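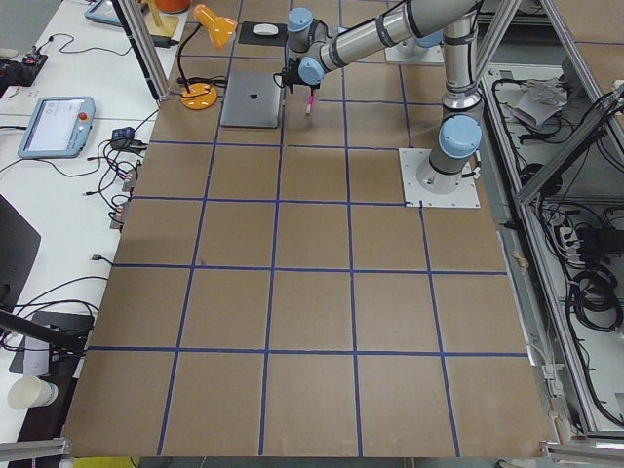
Pedden Workshop, Bench and Fittings Group: shared notebook

Sep 13, 2018. Entry by Nerys, with interruptions from Eleri.

Big table. The cardboard top is staying. I know I said in the spring it was a stopgap until the proper mat came from Bembridge, but the proper mat has been coming for so long that I've stopped picturing it. Cardboard is free, it takes tape, and when it gets disgusting we can put it out for recycling and lay some more.

Grid is blue tape again. Eleri wanted to rule it in pen first and tape over the ruling, which would have been the grown-up way of doing it. I did it by eye off the near edge with the long rule and my tongue between my teeth. A few of the lines wander. If you need a true square, get the steel one out of the drawer and don't trust my squares for anything finer than "put it in that one, no, the next one along".

Notes on the tape, for whoever does it next:
Pull off a full length before you stick any of it down. Short pulls are where the bends come from.
Press from the middle outwards.
Do all the lines one way, have a cup of tea, then do the others. I did them as they came to me and had to lift two.
The roll marked Niazi leaves less gum behind than the cheap one. The cheap one is fine for parcels and should go back to the parcel bench, where somebody presumably misses it.

Used 34 metres, going by what's left on the rolls, and that includes the lifted ones, which are now a ball in the bin.

Scuffs: the faint ones can be left. The darker marks I had a go at with a rubber on a spare offcut and made a larger, greyer mark, so I'm recommending we leave those too. Please don't try water. (E.C.: I tried water on the last one. It went like porridge.)

Lamp. The orange one lives at the left end now. It's a good lamp with a silly amount of flex, and the black cord coiled round the foot is as tidy as it gets. I ordered a cord clip from Fledero, part 418, and will fit it when it turns up. Until then lift the lamp by the base. The stem is thin and I don't fancy finding out how thin.

Laptop shut and flat when not in use, mouse on its mat. The mat stays on the far side of the laptop. Yes, it's a stretch. It used to be at the near edge and it collected crumbs, sleeves and one of my good scalpels.

Marker: pink, and only pink. Black vanishes among the marks already there and blue next to blue tape was a low point for all of us. Caps go in the tin. There are 6 caps in the tin and I can account for one marker.

Size of the top, since Eleri asks every time: the sheet was 84 inches on the long side before trimming. I didn't write down what I trimmed. (E.C.: of course you didn't.)

To do:
Cord clip, when it comes.
Chase Bembridge about the mat, for form's sake.
Spare cardboard off the floor and up behind the cupboard before it gets trodden on.
Relay the worst of the wandering lines. E.C. has offered, with a ruler, and a look.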